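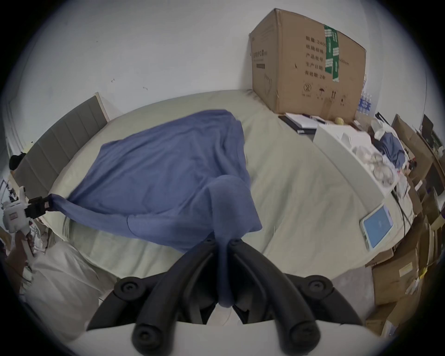 Fig. 1. Two grippers on one cloth; the left one holds a corner.

Unit 4: Hand-held demonstration, soft objects

In the Zatham set the teacher holds one gripper in each hand and does the task directly. The robot arm is not needed for this part. The Drakos set, from Unit 3, was made by remote control and is slower to collect. Zatham has 1,002 demonstrations, Drakos has 90.

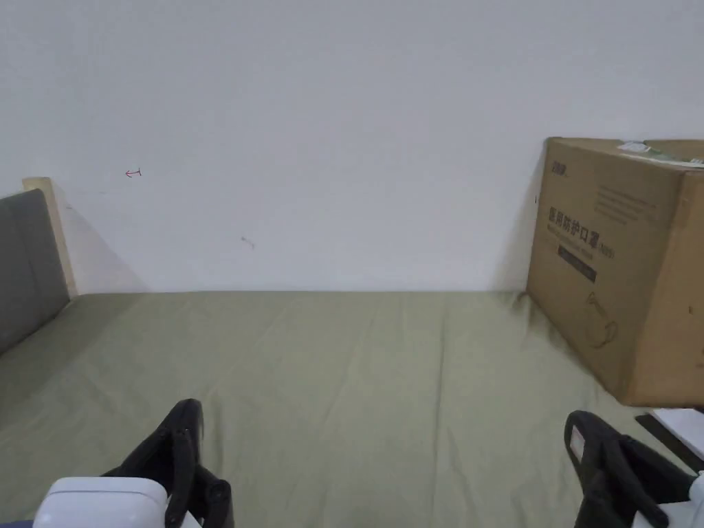
Fig. 2. Both grippers open above the sheet, nothing held.

Please begin each demonstration with open fingers – this makes it easier to cut the recording later. Keep both grippers in the head view when you can.
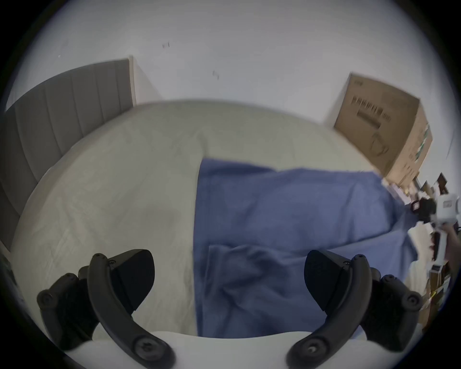 Fig. 3. Gripper view, with the blue cloth over the right half of the bed.

For Thursday: read the Arnar notes on cloth and compare one head view with one gripper view. Write which view shows the cloth edge better, and when.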